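4. How newcomers learn to read other people's code

4.1 Setting and participants

Most teaching material for new programmers is about writing. Learners write a loop, then a function, then a small program, and by the end of the course they have a folder of things they made from nothing. Then they get a job, and on the first Monday they are handed a code base that somebody else has been building for years. We find this jump fascinating, and it is the reason we wanted to study reading as a skill in its own right.

We worked with 83 junior developers at two small firms, Nosside and Lisier. Both hire mostly from their own towns and both take people without a computing degree, so the group was pleasingly mixed: school leavers, a few career changers, some graduates from other subjects. Everyone had been in post for less than a year when the study began in May. Each person was given the same unfamiliar code base and a set of 16 short tasks. None of the tasks asked for new features. They asked things like where a value was first set, which function would be called if a certain setting was switched off, and what would break if a named file was removed.

The code base was Zesine, a mid-sized teaching project. We chose it for three reasons of very ordinary convenience. It builds on a laptop in a couple of minutes, it has a test suite that passes, and it has been worked on by enough hands that the style changes from folder to folder. That last point matters more than it might seem. Real code is rarely written in one voice, and a tidy example made for a classroom would have told us very little about how people cope at work.

Participants could run the program as often as they liked, and could use search, the debugger and the commit history. They could not ask a colleague. Sessions were held one at a time, and we asked people to talk aloud as they went. The talking turned out to be a joy to transcribe! People mutter, argue with variable names, and make guesses that they forget two minutes later and then make again. 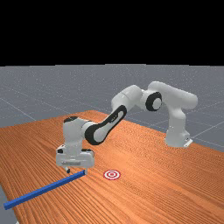
Figure 3. Simulated workbench, with the arm above a blue rod.

4.2 Ways in

The first thing we coded in the transcripts was the way in, by which we mean the first file a participant stayed with long enough to say something about. We had expected nearly everyone to begin at the main entry point, as textbooks suggest. Many did, but a good share went first to the tests, and a smaller group of 14 opened the commit history before they had looked at any source file at all.

This small group was the great surprise of the study. Their opening minutes looked slow. They scrolled, they read old messages, they followed a file through two changes of name, and our own field notes from the time are rather impatient with them. Yet by the later tasks they were often moving through the folders with real confidence, and their spoken guesses were better formed. One of them described the history as "the only place where people say why", and we have gone back to that remark many times while writing this section.

Those who began with the tests also did well, though in a different manner. They tended to build up a picture of what the program promised to do and then go looking for the part that kept the promise. When a task touched something the tests did not cover, they slowed down sharply, and several said out loud that they felt lost. Starting from the entry point gave the most even results: few long delays, but also few moments where a participant leapt ahead.

4.3 Names, comments and trust

We marked 299 moments in the transcripts where a participant read a name or a comment and said what they took it to mean. These moments are a delight to work through, since you can hear trust being given and taken back. At the start of a session, people believed almost everything. A function with "update" in its name was assumed to update and do nothing else. After the first time a name misled them, many participants changed their habits for the rest of the session and began opening functions they would earlier have passed over.

Comments were treated with more care than names from the beginning. Participants would say that a comment "might be old" without any sign that it was, and a few checked the date of the last change to see whether the comment and the code below it had been edited together. We had not taught this and neither had the firms. When we asked afterwards, most said they had picked it up from being caught out at work. Names, by contrast, were hardly ever checked in this way, although a name can go stale in just the same fashion.

Nuala Rafferty, who carried out the second round of coding, suggested that we separate guesses that were checked from guesses that were simply carried forward. The split proved very useful. Wrong guesses did little harm when they were checked within the same task. The costly ones were small, sensible and never spoken of again, such as taking a setting to be measured in seconds, or supposing that two lists were always the same length. A participant could carry one of these through half the session and then spend a long stretch looking for a fault in the wrong folder.

4.4 Relation to earlier work

Our scheme for ways in is adapted from Mac an tSaoi, whose categories were drawn up for experienced developers joining a new team. We kept the main headings and dropped the one for asking a colleague, as our sessions did not allow it. It is a real loss, and we would love to see the study repeated in pairs. Several participants reached for the chat window out of habit before remembering the rules, and what they would have asked, and of whom, is a question our material cannot answer.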